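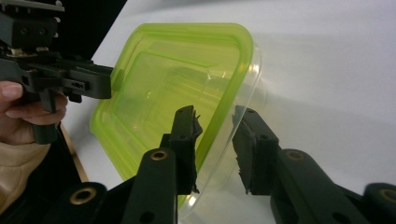

Part 3: Getting the label printer and the pantry list talking to each other

By now you should have the Surnden app on your phone and an account with your own name on it. If you skipped Part 2, go back and do the account first, I'll wait. I wrote these notes in September 2025 for our street's bulk-buying group, after setting up my own kitchen twice (I wiped the whole thing the first time, more on that in step 6), so the menus may have moved a bit by the time you read it.

What you need on the counter

The Worport printer and its charging cable
One roll of the narrow labels, the ones with the yellow backing
Your phone, with Bluetooth on
The Wi-Fi password, if you want to share the list with the rest of the house

Setting up

1. Charge the printer until the light goes solid green. Mine took about 2 hours. You can use it while it's plugged in, but don't update it that way – see the caution under step 4.

2. Pop the lid and drop in the label roll with the printed side facing you. Pull a finger's width of paper out through the slot and close the lid until it clicks on both sides. It will happily close on one side only and then print everything on a slant.

3. Hold the power button for three seconds. The light blinks blue. Open Surnden, go to Settings, then Devices, then Add Printer. Pick the one that starts with WP. If two show up, turn your phone's Bluetooth off and on again and one of them will go away.

Note: Please don't pair it from your phone's own Bluetooth menu. It looks like it worked, and then the app can't find it. Vandana Kandpal lost a whole evening to this and I lost most of a phone call to it.

4. The app will offer an update. Say yes, put the phone down next to the printer, and leave both alone until you hear two beeps.

Caution: Unplug the charging cable before you start the update, and have the battery at least half full. The one printer in our group that got stuck was updated on the cable, and it had to go back to the shop.

5. Print a test label. Tap Labels, New, type anything you like and hit Print. The words should sit in the middle with a bit of white all the way around. If they've slid toward the top, go to Printer, then Align, and tap the down arrow once or twice. Go slowly, each tap moves it more than you'd think!

6. Now make your places. A place is just where something lives: Fridge, Freezer, Top Shelf, Cellar. Start with three. I made a place for every single shelf and drawer, got completely lost in my own kitchen, and had to start over.

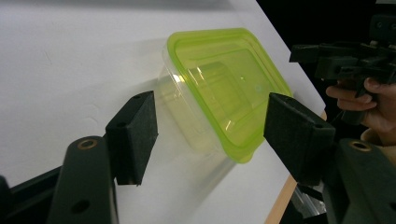
7. Add your first few foods. Tap the plus sign, type a name, choose a place and set a use-by date. Keep the names short and plain. "Lentils, red" sorts nicely next to "Lentils, brown" and you'll be glad of that in a month or so. When you save, the app asks whether to print. Say yes for leftovers and anything going in the freezer, and skip it for cans.

8. Stick the label on before the food goes in the cold. On a chilled or damp surface the corners lift right away, and you find the label later on the bottom of the freezer with no idea what it came off.

9. To share the list, tap the little house, then Invite, and type in an email address. Everyone you invite can delete things, so think about that before you add the kids.

Note on how much it holds: The free version stops at 100 items. I had 227 by the end of August, spices included, so I pay for the bigger one. If you leave spices off the list altogether you'll probably be fine without it.

If it goes wrong

Labels come out blank: the roll is in backward. Go back to step 2.

The light blinks red: either the lid isn't shut or you're out of labels.

The list looks different on two phones: pull down on the main screen on both of them to refresh.

Anything else, ask me or Rattana Inthanon. Rattana has the spare rolls too – bring your old cardboard core along so you get the right width.

Part 4 covers shopping lists and the weekly reminder.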